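Firkport Block Library: Questions We Get a Lot

Quick answers, updated February. If yours isn't here, email Rafia Swati at the desk.

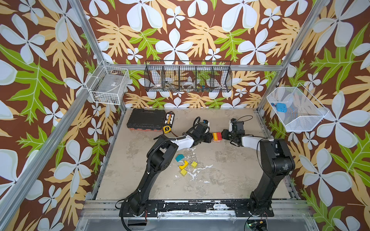 What is the block library?
You borrow toy building blocks, you bring them back, you borrow different ones. Like books. Open to anyone in Firkport with a card.

What does it cost?
Nothing for the small bags. The big tubs have a $40 deposit, refunded when the tub comes back. Cash or check, no cards yet, sorry.

How many blocks in a set?
Small bag is 40. Classroom tub is 116. There is one giant tub with 642 and it's booked most of the time, ask early.

What shapes?
Cubes, arches, planks, wedges, a few odd angular ones. Arches go missing the most. Cubes we have plenty of, so if you want extras just ask at pickup.

What colors?
Mixed. Yellows, reds, teal, some orange. We don't sort by color. Two yellows from diferent years won't match and we can't swap them for you.

Are these the Samolex blocks?
Some are. The older tubs are Samolex, the newer ones came from a Sung catalog order. They're close in size but not the same. Cubes stack fine together. Arches, not always, the older ones have a slightly tighter curve. Fine for free play, annoying for bridges.

Can I ask for all one kind?
Yes. Write "no mix" on the form. May take longer.

My kid is two. OK?
Small bags have pieces too little for under threes. Ask for the toddler bag, large cubes only. Stay close by anyway.

How do I clean them?
Damp cloth, drop of dish soap, dry with a towel. No dishwasher. No bleach. Somebody boiled a set once and we lost most of the arches.

What if they come back sticky?
Tell us. Put a note in the bag. We wash everything between loans but it helps to know.

We lost one. Now what?
One or two, don't worry about it. More than five, we take a dollar each out of the deposit. If it shows up under the couch later bring it in and you get the dollar back.

Can I use glue, tape, markers?
No glue. No markers. Painter's tape is OK if you peel it off before returning.

What surface works best?
Hard and flat. A table beats carpet every time for anything taller than four blocks. An old scratched table is fine, but if the top is flaking, lay a sheet of cardboard down first or the little chips end up in the bag. Rough spots also make the bottom row wobble.

Tips for a first arch bridge?
Two cubes, gap between, arch across the top, curve facing down. Push the cubes in till they touch the ends of the arch. Then go up from there. Hold both sides when you move a joined pair, one hand each end, or it splits in the middle.

How long can I keep them?
Three weeks. Renew once by email. The giant tub is one week, no renewals.

What is the Cultotix challenge?
Our yearly building day. Every team gets the same 100 blocks and has until 3 p.m. to build something that stands up by itself. Ehsan Soomro runs it, questions to him, not the desk. Sign up sheet goes out in February. Teams of two to four, at least one adult.

Can I donate blocks?
Yes please. Chipped corners OK, cracked ones no. No magnetic, nothing with batteries. Leave them in the bin inside the front door with your name on the bag if you want a thank you card.

Do you have instructions or idea sheets?
A few. Castle, bridge, barn, snail. Ask for the folder. The snail one is missing page 2, we're looking for it.

Where do I return?
Front desk or the drop slot. Tubs do not fit in the slot. Please dont try.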